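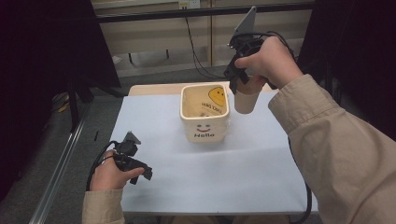 A reply from lower down the page got pinned up here: try baking soda paste before anything stronger, and leave it overnight if the stuff at the bottom won't budge.

Search the community Enter keyword Go

Cream ceramic pot with a printed face - how do I clean the inside without wrecking the print?

I've got one of those square cream pots with the smiley and "Hello" on the front, and I love it way more than I should! It sits on my table and I drop paper cups and odds and ends in it. The bottom has got grubby with bits in it, and there's printing on the inside too (a yellow smiley on the back wall), so I'm scared to scrub. I bought it in February from Wragg, no care label, nothing. Can it go in the dishwasher? And can I use the Muteck cream cleaner I use on the sink?

Answer 1 (152 found this helpful)

I wouldn't put it in the dishwasher. Some printed pieces are fine for years and some start fading in a month, and with no label you can't tell which you've got. Tip the crumbs out first, then warm water, a drop of dish soap and a soft bottle brush for the corners. If there's still a ring, make a paste with baking soda and a little water, dab it on the floor of the pot only and keep it off the yellow face. Skip the Muteck - anything gritty will dull the print sooner or later. Oh, and I cut a square of paper towel for the bottom of mine and just swap it when it looks sad.

Answer 2

dishwasher, top rack, mine's been in loads of times and its fine

Answer 3

Also wipe down wherever you keep it. I had mine up against the wall and kept getting gray smudges, so I went over the paint with a damp cloth and moved the pot forward a bit. 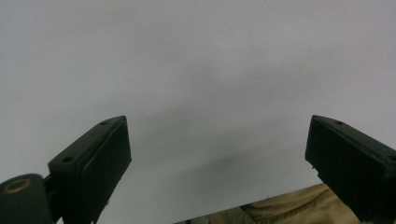
Plain pale surface with a soft gray patch.

Rimance sells little felt pads for underneath if you're worried about scratches, but any will do.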